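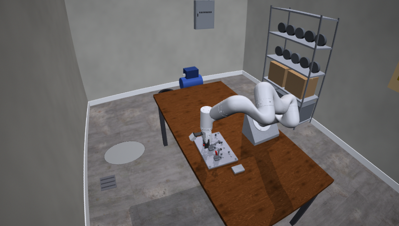
Big wooden table, blue compressor on the floor behind it.

Wreath tips, quick ones before October gets away from us. Grapevine base from Astach was $17, way cheaper than a finished one. Soak it if its brittle. Lay your greenery out dry first – no glue yet! Snip the stems on an angle, poke them in, all going the same direction. Then glue. Low heat for foam berries, they melt.
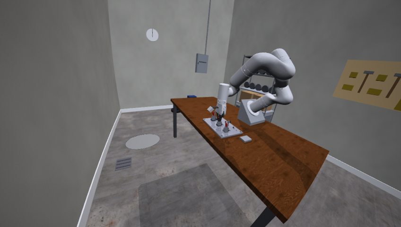 Sheehan Community Craft Club – Door & Porch Team

Ribbon last. Wired only, the floppy stuff sags by Tuesday. Loop the wire twice round the back, twist, tuck the sharp ends in. Felt pads on the back so you don't scratch teh paint. Faded colours? Light coat of spray, outside, up to 100 cm off the ground on an old sheet. Store flat in a pillowcase, out of the sun.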